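Can a Machine Do the Mending Yet?
Project report, 6 Aug 2021
Toshiko Sakamoto and Thanakorn Kaewkla

1. The question

Our course asked whether machines can take over ordinary chores. Most groups picked laundry or dishes. We picked sewing, partly because Thanakorn owns 13 shirts with missing buttons, and ended up reading mostly about surgery, where the mending is done on tissue and the standards are higher than ours.

2. Two hands

A sock takes two hands to darn, and so does a wound. One side holds the needle nearly upright over the open part while the other waits across from it with its jaws slightly apart. Three tied knots sit along a closed line lower down, neater than anything in our sewing kit.

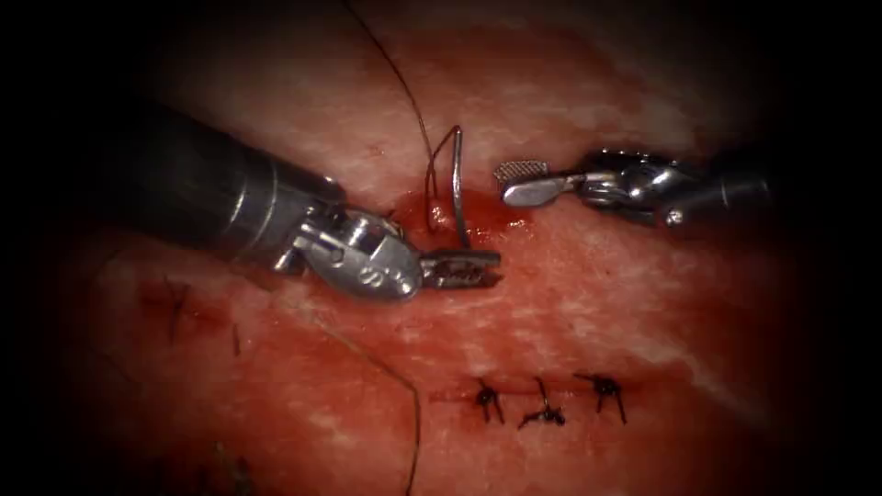 3. The thread problem

We gave three classmates a needle and 60 cm of thread and asked for a row of separate knots. Usa Nilsuwan finished. The other two made a nest. Thread is the hard part - it bends, drifts and crosses itself, and a machine has to keep track of all of it. At the wrist, the jaws grip a dark curved needle with the thread trailing up and away, and the finished stitches have short tails going every which way.

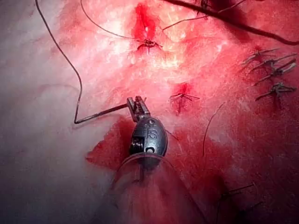

4. Where we came down

Skilled stitching with robot arms, yes. Unattended mending at home, no. Sekar Ismail, who graded our draft, wanted a cost section. We priced the shirts instead: 300 baht to have the lot done by the tailor, buttons included.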